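Kitchen bench tips for recording good examples

Filed under: Teaching a robot, kitchen jobs

Most of the trouble we have with kitchen recordings starts before anyone presses record. The bench is set up badly, or it gets set up the same way every time, and both will cost you later. These tips come from running kitchen sessions at Niltutura, on the benches in our Wustville place and in ordinary home kitchens. They assume you have a two-arm setup that a person drives by hand, and that you are recording each run for a model to learn from.

Choosing the job

Pick a job you can finish and reset quickly. Putting a mug beside a bowl is a good first one. Moving cutlery from the bench to a tray is harder than it sounds, so leave it until your drivers have had a few days on the controls.

Write the job down as one sentence and tape it to the wall. "Pick up the mug by the handle and put it to the right of the bowl." If two people read that sentence and do different things, fix the sentence.

Decide now what counts as finished. We use "object standing, gripper open, arm clear". A run that stops with the fingers still around the handle is not finished, even if the mug is in the right spot.

Setting out the bench

Use what a kitchen really has on it. Leave the fruit at the back. Leave the jars and the sauce. A cleared bench is quicker to work on, but a model trained on cleared benches gets confused the first time it meets a bag of onions.

Keep the front of the bench for the job and the back for everything else. A hand's width between the two is enough. If tall bottles creep forward, the arm has to reach around them and the driver slows down.

Mix your materials. Plastic bowls are easy to see. Stainless steel picks up the colour of whatever is next to it, so it looks different in every run, and you want plenty of that in the set. Clear jugs are the worst. Put them in as background first and make them the object of the job later on.

Chopping boards slide. A damp cloth underneath holds them. If yours has a metal handle sticking out one side, turn the board between batches so the handle isn't always in the same place.

Any knife stays at the back of the board with the blade facing away from the driver, and no job on our list involves picking it up.

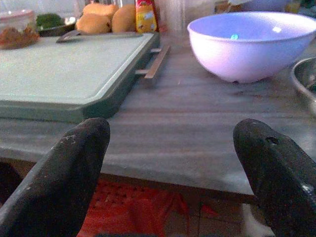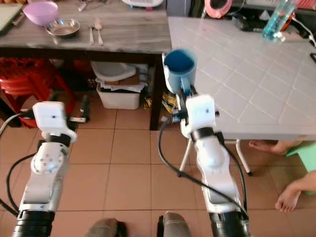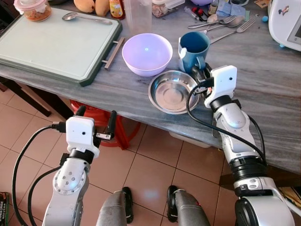 Mugs and handles

A mug can be taken by the rim, the body or the handle. Pick one for each batch and stick to it. When one driver goes for the rim and the next goes for the handle, the model learns something halfway between, and halfway between is a gripper closing on air.

Turn the handle between runs. Think of a clock face and move it on an hour or two each time. Drivers always drift back to the easy angle, so have the second person set the mug down, not the driver.

Use a light mug and a heavy one. Empty is fine for the first batches. We don't put water in until late in the job, and never near the power boards.

Bowls

Wide, shallow bowls are hard to pick up and good to put things beside. Deep ones can be pinched at the rim. If the bowl tips as the fingers close, go in lower and slower. Don't save the run with a nudge from your hand. Stop, mark it and reset.

Cutlery

Forks and spoons lying flat on a smooth bench are a pain. The fingers scrape along and the spoon skates away. Three things that work for us:

Lay the handle over the edge of a board so there's a gap underneath.
Start with a big serving spoon and work down in size.
Come in across the handle, never along it.

Once the drivers are good, take the board away and let them struggle a bit. You want those runs as well.

Cables

Check the loops at both wrists before each batch. Swing each arm through its full reach and watch where the cable goes. It will find the rim of any bowl near the front of the bench. Move the bowl or re-clip the cable, then swing again.

Keep floor cables on the side away from the driver's feet.

Light

Windows are the main problem. With a bright window behind the bench, the far things wash out and the near things go dark. You don't need to avoid this, but don't record a whole job that way. Do some in the morning, some mid-afternoon, and some after dark with the kitchen lights on. Write down which was which.

Wipe the lenses. Flour and finger grease build up on the wrist ones faster than you'd think – once at the start and once after lunch is our habit.

Changing things around

Every 21 runs, change something. Shift the bowl, swap the fruit, move the whole lot along the bench. Every 400, change rooms or at least change tables. Our first batch at Wustville had 1000 runs in it, all on one bench with the bowl in one spot, and we ended up keeping very little of it. The model could do the job there and nowhere else. We started again on the Wednesday.

Change one or two things at a time. If you shift everything at once and the runs go bad, you won't know what did it.

Bad runs

Keep them, but label them. A dropped mug that the driver picks up again and finishes with is a good recording of a recovery. A dropped mug that rolls off the bench is only a dropped mug.

The labels we use are: clean, recovered, failed, stopped. Label straight after the run while you still remember it. Don't leave a day's worth for the evening.

If the driver is tired, you'll see it in the approach. The arm hovers and corrects and hovers again. Swap over. We work in pairs, 2 people to a bench, one driving and one resetting, and change whenever either of them asks.

Looking after the gripper fingers

Scuffed fingers are normal. Sticky ones are not. Wipe them with a damp cloth, then a dry one, especially after fruit. Mango juice dries like glue. If the tips have worn shiny, rough them up lightly with fine sandpaper, and note the date, as the grip will feel different to the drivers afterwards.

Packing up

Take a phone photo of the bench before you clear it. Put the job objects in their own tub with the job name on the lid, so the same mug turns up next time. We lost a mug to the Stornia office kitchen and had to begin a fresh batch with another one.

Copy the recordings off before you switch anything off. Open the first, the last and one from the middle, and check that every camera has a picture in it.

Next page: Cupboards and drawers, using the Karagiannis handle set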